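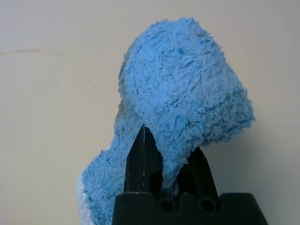

The shaggy blue microfiber, short looped pile.

Cloths and Laundry – Common Questions

Wadmont Cleaning Supply. Last updated Tuesday, October 2, 2018

We get the same emails every week so here they are in one spot. Short answers. If yours isn't on here, write to Aaliyah Bouchard at the front desk, she reads all of them.

Can I put microfiber in with my towels?
Please don't. Cotton sheds and the pile grabs every bit of it. Wash cloths with other cloths. If you have a small load, let it wait until you have more.

What about fabric softener?
No. No dryer sheets either. Coats the fibers and then the cloth just pushes water around. If it already happened, run the load twice with detergent and no softener, and it should mostly come back.

Vinegar?
Fine once in a while. Half a cup in the rinse. Not every load.

Bleach?
No. Goes for the blue ones and the white ones.

How hot can I wash them?
Warm. Hot is OK now and then for kitchen cloths but dry them on low or hang them up. High heat in the dryer is what kills them, the tips go stiff and scratchy and you can't fix that.

My cloth looks clumpy and matted. Is it worn out?
Probably not. The long pile does that, it sticks together in little tufts and looks darker in some spots than others. Give it a hard shake, rub it against itself, wash it alone. If it still feels crunchy after that, move it down to garage duty.

Does the blue run?
It can on the first wash. Do that one separate or with other blues. We've had a couple people tell us it turned a white sock blue – sorry about the sock.

Shaggy or flat, which one do I need?
Shaggy for dust, blinds, baseboards, car interior. Flat for glass and mirrors. Shaggy on glass leaves fuzz, don't bother.

Do I use it wet or dry?
Dry for dust. Damp for counters, wrung out well. Soaking wet you're only moving the dirt to a diffrent spot.

Can I use it on my TV?
Use a flat one, clean, dry, no spray on the screen. A shaggy cloth that's been on the floor has grit in it.

How do I fold them?
In half, then half again. Gives you more clean sides to work with. For the drawer, roll the thick ones, they don't stack.

How many do I need?
For a normal apartment, 6 is plenty. We sell them in packs of 6, 19 and 100. Yes 19 is a weird number, it's what fits in the Surkine tub and we stopped arguing with it.

Who buys the 100?
Mostly cleaning crews and car people. Ships seperately from the rest of your order, so don't panic if two boxes show up on two days.

The edge is coming loose, can I return it?
Yes, 54 days from delivery, washed is fine. Send a picture of the seam first. A single loose thread you can snip – don't pull it, the loops go with it.

Do you still carry the Szénási wool dusters?
Not since March. The Trurton ones are close, a bit shorter in the handle.

Can I pick up in person?
Yes, side door, ring the bell. Have your order number ready. Closed for lunch.

Do you cut cloths to size?
No. The edges come apart if you cut them. People ask about mop heads too, same answer.

Where do I send the old ones?
Not to us please. Keep one for bike chains, one for muddy boots, trash the rest. Most recycling bins won't take them but check with your town.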